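4.2 How people sort, and when they stop

I should say up front that I came into this part of the study with a hunch, and the hunch was wrong. I figured households that did laundry on a fixed schedule would have fewer arguments about it. We had 243 diaries to work with, collected in November from renters in the Skumthorpe blocks, and I read every one of them (some twice, because the handwriting was rough). The schedule barely mattered. What mattered was where the dirty clothes waited, and who had to walk past them.

Most diary keepers put the waiting pile in a corner of the living room, close to the sofa, and the wall behind it took the wear.
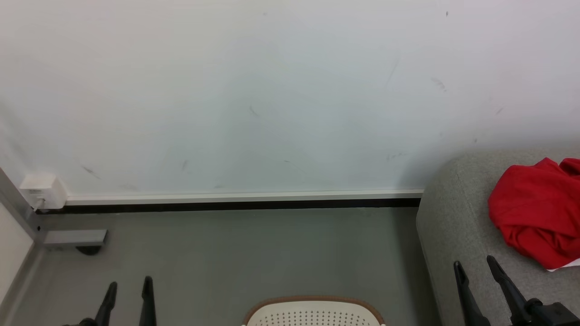 Hatsue Kamata wrote in her diary that she could put up with the pile itself just fine, but she couldn't stand hearing "I'll get to it" from the next room at nine in the evening. I coded that kind of remark as a promise complaint, and there were a lot of them — far more than complaints about smell or mess.

Color sorting was the next surprise. I was taught to keep reds apart, and so was my coauthor Miyuki Oshima, and we both assumed everybody still did it. Plenty of our renters threw everything in together on cold and never looked back. The ones who did sort mostly sorted for a single color, and that color was red.

Figure 6. Red, close up.

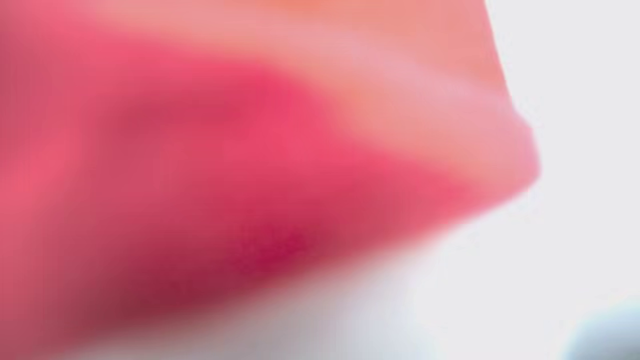

4.3 Baskets and the last load

We coded 713 basket entries using the Ahuja scheme, with one small change: I split "half done" into "washed but not folded" and "folded but not put away." Those are very different evenings! The second kind can last all week, and people seemed oddly at peace with it. Clothes with elastic were the ones most often left in the basket, I think from plain dread of folding them.

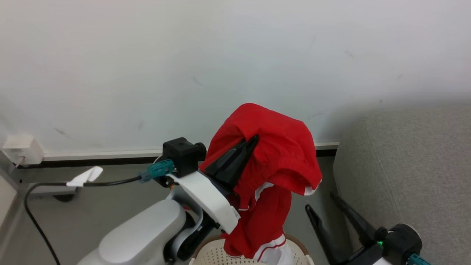 Azlan Rahman objected, when I read this section to the group, that dread was my word and that the diaries mostly said "later." He's right about the wording. I've kept dread for the discussion and used "put off" in the tables.

The floor deserves a mention too. Several people folded down there even when they had a table, and they liked it for the space. 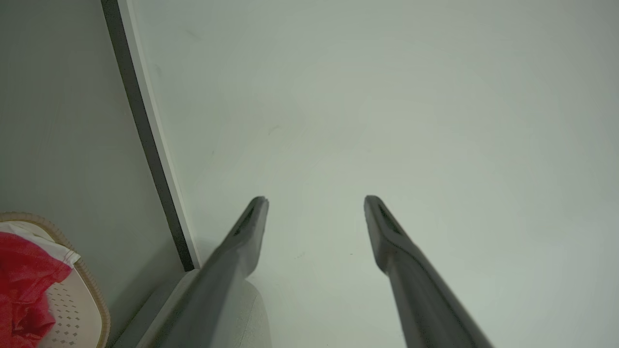

Did folding on the floor slow anyone down? Floor folders and table folders finished in much the same time, going by the start and stop times in their diaries. I wouldn't lean on that too hard, as the times were self-reported and a good many entries were clearly filled in the next morning.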